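Home Robotics Board > Arms and Grippers > Build threads
Thread: Chess set-up arm, shed build, fingers need work

torque_wombat
Posted Wednesday, January 21, 2026

Continuing from my old thread, which got locked when it went over the page limit. Short version for anyone new: six-axis desktop arm, printed gripper, small camera at the wrist. The job is to take a chess set that's been knocked about and put every piece back on its starting square. It doesn't play chess and I don't plan to teach it.

The arm is a Retier kit I bought second-hand. The gripper is my own design, printed in black, two fingers on a parallel linkage. Software is Julavo for the motion side and a piece detector I trained myself on 574 labelled pictures from the wrist camera. I left the black side standing for these runs and only messed up the white, because the detector is much better on white and I wanted to sort the fingers out first.

The part that gives me grief is a heap. A pawn lying on its own is fine. Two or three pieces resting on each other and it picks a grasp point on one, then bumps the one next to it on the way in.

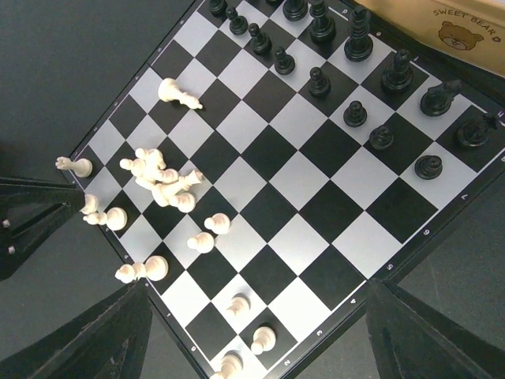
My rule at the moment is to start with whatever is standing or lying clear, and leave the pile until last. That gets most of the board done, but then the last handful takes as long as everything before it. I've tried going in from the top of the heap first and it's a bit better. I've also tried a nudge move, where it pushes the heap with closed fingers to spread it out. That one put a bishop on the floor.

Things I'd like opinions on:

1. Finger pads. Bare plastic at the moment and the inner edges are getting rough.
2. Whether to grip at the collar or down at the base.
3. Whether a nudge move is worth keeping at all.

solder_and_tea
Reply 1

Drop the nudge. I had one on a block sorter and spent more time picking things up off the carpet than I saved.

For pads, 1 mm silicone sheet and contact glue. Scuff the plastic first with coarse paper or it peels at the corners.

prairie_servo
Reply 2

I'd grip at the collar. Chess pieces are narrowest up there and there's more room between neighbours. If you go down to the base you need clearance for both fingers, and on the back rank you haven't got it once the pieces beside it are home.

torque_wombat
Reply 3

I tried the collar for about a week. The trouble is that the piece swings. Any small error in the height and it hangs at an angle, and then the base lands on its edge and over it goes. Low down it comes out square nearly every time. Clearance is a real problem though, I agree with you there.

Here's the queen, which is the tallest thing I've had it carry apart from the king.

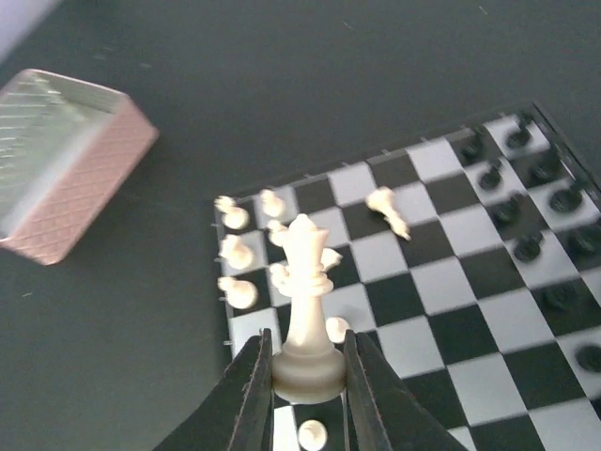
White queen in the fingers, gripped low on the base and stem.

The order I place them in matters more than I expected. I had it doing pawns first, then back rank, and the pawn row gets in the way of the fingers. Back rank first is the better order and I'll be rewriting that bit this weekend.

prairie_servo
Reply 4

Fair enough on the swing, but that's a height error and you're fixing it with the grip. I'd still sort the height. How are you getting it, from the camera or from a fixed table height?

torque_wombat
Reply 5

Fixed table height, plus the thickness of the board. I measured it at the four corners and averaged.

prairie_servo
Reply 6

There's your swing then. If it's a folding board it won't be flat across the hinge. Mine was out by more than 1 mm in the middle. Probe it at a grid of points and interpolate, same as you would level a printer bed.

gumleaf_cnc
Reply 7

Disagree with both of you a bit. Probing is good practice but the board moves. Every time someone leans on the bench you're out again. I'd put a soft stop in the last part of the descent: slow right down, watch the motor current, and open when it rises. Then you don't care what the board is doing. I run a Guerra driver on my arm and it reads current well enough for this. I don't know if the Retier boards will give it to you.

solder_and_tea
Reply 8

The Retier ones give you current but it's noisy. I average over 14 samples and it's usable if you go slowly. At normal speed, forget it.

torque_wombat
Reply 9

Thanks, that's useful. It is a folding board, and I hadn't thought about the seam at all. I'll probe it first because that costs me nothing, and look at the current idea after that.

To answer the messages asking about the gripper body: it's one main housing and the two fingers. Hex screws so I can swap fingers without taking the whole thing off the wrist. The triangle cutout near the tip of the housing is there to save weight. The whole gripper came out at 170 grams with the screws in.
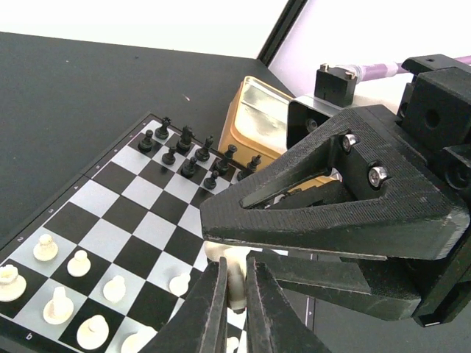
Photo: torque_wombat / shed build album

Print settings were nothing special. I'd use thicker walls on the fingers next time. The tips have worn a fair bit, and I put that down to a lot of test cycles where it closed on nothing.

kettle_logic
Reply 10

How long does a full reset take? I could do it by hand in under a minute. Not having a go, just curious where the appeal is.

torque_wombat
Reply 11

Much longer than by hand. If there's no pile to deal with I can make a coffee and come back. With a pile I can drink it too. The appeal is that I like building it.

gumleaf_cnc
Reply 12

Closing on nothing wouldn't wear the tips like that unless your close position is past contact. Check your limit. If the fingers are pressing into each other every cycle you're grinding them down and cooking the motor as well.

torque_wombat
Reply 13

Just checked. Closed position was set past contact, yes. I must have done that back when I was testing with paper. Backed it off now. I'd run 1,000 cycles on that setting according to the log, so there's the wear explained.

solder_and_tea
Reply 14

Print a new pair before you glue any pads on. Silicone over a worn face will sit crooked. Gasto sells the sheet in small offcuts if you don't want to pay for a full roll, and the grey is a bit softer than the black.

prairie_servo
Reply 15

And post the height numbers when you've probed it. I'd like to know how far out your hinge is compared with mine.

torque_wombat
Reply 16

Will do. New fingers are on the printer now, with thicker walls. I'll do the probing after tea and put the grid up in a table, then start on the back rank order. Pads probably won't happen until February — I've got other jobs on the bench.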